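Salness (software)

Salness is a motion planning and control package for pairs of robot arms that share one workspace. It is developed by Zondano, a small software firm, and is used mainly on bench-top cells where two light arms are fixed to a common base. The package takes in camera images and joint readings, works out a joint plan for both arms and sends position targets to the motor drivers. Version 2 was released on 2019-03-10 and is the version described in this article.

Background

Work on Salness began as a set of scripts for checking whether two arms would touch each other when replaying recorded movements. The scripts were written for an earlier control program, Sutanto, which treated each arm as a separate machine and left it to the operator to keep them apart. Sutanto could lock one arm while the other moved, but it could not plan a movement in which both were active at once.

The checking scripts were later rewritten as a library, and a planner was added on top. The first public version still needed Sutanto to talk to the motors. This link was dropped in version 2, although a converter for old Sutanto configuration files is still shipped with the package.

Structure

Salness runs as 3 processes on one computer: the scene process, the planner and the driver. They pass messages through shared memory, and each can be restarted without stopping the others. If the driver loses contact with the planner, it holds both arms at their last target and ignores new commands until an operator clears the fault.

The scene process keeps a list of objects, each with a position, a rough shape and a confidence value. Shapes are limited to boxes, cylinders and capsules. A stemmed glass is normally entered as two stacked cylinders, a narrow one for the stem and a wide one for the bowl. Anything the scene process cannot fit to a known shape is stored as a blocked volume, which the planner will go around but will not try to grasp.

The planner treats the two arms as a single body with one long list of joints. This makes the search slower than planning for each arm in turn, but it allows movements in which one arm gives way to the other part-way along. A typical plan on a cell with two six-joint arms takes 39 milliseconds on the reference computer, not counting the time spent on images.

The driver turns the finished path into motor targets. It also watches the difference between the commanded and measured joint angles. When the difference stays above a set limit the driver slows both arms together, so that the timing between them is kept.

Perception of clear objects

Clear glass is a known weak point of the package. Depth cameras often return the distance to the wall or table behind a glass, or no distance at all, and a planner that trusts those readings will treat the space as free. Salness handles this with a separate step named Valau, which works on the colour image only. Valau looks for highlights and outlines, proposes a region that may hold a clear object, and marks the depth readings inside it as unknown. Unknown space is treated as blocked until a second view or an operator confirms what is there.

Patterned table surfaces make the step less reliable. Veins in a marble pattern can be taken for the edge of a glass, and scuff marks for highlights. The Valau settings file has a surface mask for this purpose, which is made from a picture of the bare table and should be made again if the lighting is changed.

A cell with glassware near the back of the table is a demanding case for both Valau and the planner: the two grippers have to work close to each other, and the objects they approach from either side may be partly hidden by the arms. 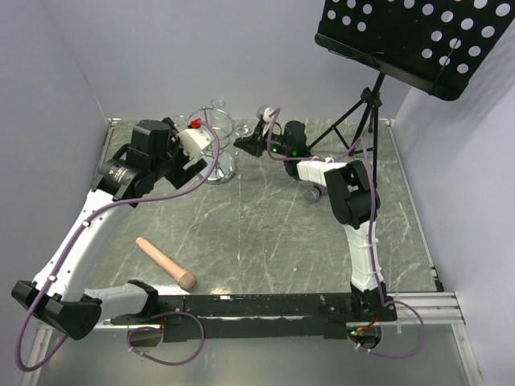
Cable handling

Cables that run along the outside of an arm are not part of the usual joint model. Salness allows a cable to be entered as a chain of capsules tied to named links, with a slack value for each free loop. The planner then keeps the loops away from the other arm and limits wrist turns that would pull them tight. The model is coarse, and loops that hang below the base are left out of it. Operators are advised to set the slack value by hand, moving each joint to its limits with the motors off — the default is suited only to short loops.

Calibration

Both arms must be placed in one coordinate frame before joint planning can be used. Each gripper is brought to the same set of marked points on the table and the software solves for the offset between the bases. The result is stored with the cell file. The manual recommends repeating the procedure after an arm has been unbolted, and after any change to the gripper fittings.

Limitations

Salness does not plan for contact. Handing an object from one gripper to the other is possible only through a fixed routine in which one arm stands still. The package has no model of liquids, and filled glasses are handled only by setting a lower speed and a limit on tilt. Thin structures such as wire racks and perforated panels are stored as solid blocks, which can close off space that an arm could in fact reach.

A maintenance update in December corrected an error in the Sutanto converter that swapped the left and right arms when both had been given the same name.

See also

Collision checking
Dual-arm manipulation
Hand-eye calibration
Motion planning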